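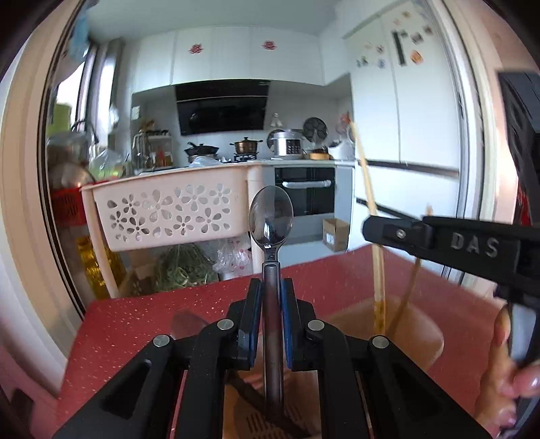 Ticket 847: Countertop shelf leans to one side, front legs will not stay seated
Product: Jonlow kitchen shelf, pink, cream legs
Category: Assembly and stability
Status: Closed
Opened by: Jonatan Sæther
Handled by: Ritchie Home support desk

Customer report, Friday, 9:10 a.m.

I bought the Jonlow shelf in May to get some things up off the kitchen table. It is the pink one with the flower cutouts along the front. The front left leg keeps working its way out of the socket. It goes in fine and feels tight, then after a day or two that corner has dropped and anything round rolls toward it. Oil bottle and greens live underneath, so if the shelf comes down it comes down on those.

What I have tried so far:
Pushed the leg in harder by hand.
Took all four legs out and put them back in different corners.
Wrapped one turn of clear tape around the top of the leg. Held for a weekend, then slipped again.

I would like a new leg or a refund. I have the receipt.

Support reply, 9:50 a.m.

Thanks for the details. Before we send parts, please check the following and write back with what you find.

1. Empty the shelf and turn it upside down on a towel.
2. Pull the front left leg straight out. Do not twist it.
3. Look into the socket for a crack, usually on the inside corner.
4. Measure the leg from end to end, and then measure the other three.
5. Tell us what is normally kept on top and what it weighs, if you have a scale.

The top panel is rated for 900 grams per corner when the load is spread out.

Customer, 12:25 p.m.

No crack that I can see with a flashlight. Three legs are the same length. The front left one is 45 mm shorter than the others, but when I looked again there was a piece of it still up in the socket. So the leg broke at some point and I have been pushing the stump back in against the broken piece. I did not notice because the break is clean and the color is the same all the way through.

On top I had a stack of bowls and a bag of rice, both at the left end. I don't have a scale that goes that high. The rice was roughly half used.

Swapping the legs around must have been done from the outside only, meaning I moved the short one and then moved it back when it looked wrong. I didn't write it down.

Support, 1:05 p.m.

That explains the lean. The piece left in the socket has to come out before a new leg will fit. Please do not drill it. Warm water from the tap for five minutes will soften the socket slightly. Then turn a wood screw a few turns into the broken piece and pull it straight out with pliers. Wear something on your hands in case the pliers slip.

We are sending one cream leg and two spare foot caps. The order has been passed to the Dritov warehouse. Until it arrives, please leave the top panel empty. Light things on the table under the shelf are fine if the shelf is taken away first.

Customer, 6:40 p.m.

Piece is out. The first screw was too thin and just spun. The second one bit. The socket has a scratch inside but no split.

One more question. The box also lists a part called "Illance clip, 2 pcs" and I don't think I ever used those. Found them in the drawer with the skewers. Where do they go?

Support, next business day

Those hold the back legs to the panel. Each clip slides over the top of a back leg before it goes into the socket, with the open side facing the wall. The shelf will stand without them, but the panel can shift forward when it is bumped and that puts the load on the front legs. Please fit both when you put in the new leg. They should click.

Heavy items should go over the back legs or in the middle. A full bag of rice is better kept on the counter or the floor of a cupboard.

Customer, eight days later

Leg arrived, fits. Clips are on. One clicked right away, the other needed the leg turned a quarter. I set a 50 cm level across the top and the bubble is in the middle. Bowls are back up there, spread out this time. Rice is in the cupboard.

The new leg is a little lighter in color than the old ones. Not a problem, just mentioning it in case you keep track.

Support

Noted on the color. The newer legs come from a different batch. Refund request withdrawn by customer, replacement accepted, ticket closed. Reply to this message within the month if the leg moves again and the ticket will reopen under the same number.

Internal note: assembly sheet shows the clips on page 3 only, after the drawing of the finished shelf. Passed to the instructions team.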